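Two Arms, One Table: Measuring What Demonstrations Teach

The Cesura project, led by Dymphna Gallagher and Zulkifli Pillai at the Bendareck laboratory, set out to determine how few human demonstrations a pair of robot arms requires before it can manage household objects unaided. Its first results were released on 5/23/18.

Operators recorded 200 demonstrations at a single workstation beginning in January. The programme then trained its controller, known as Hokis, on progressively smaller portions of that collection. Small round objects proved the most demanding category — they roll when touched off-centre, and an error by one gripper is quickly inherited by the other.

Performance held steady until the training set fell to almost 10 demonstrations per task, at which point coordination between the arms deteriorated sharply. Dr Pillai attributes the decline to hesitation. "Each arm learns to wait for its neighbour," he said, "and with too little data, both wait."

The laboratory will next examine whether varied object colours and finishes alter that threshold.

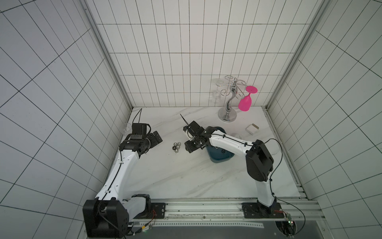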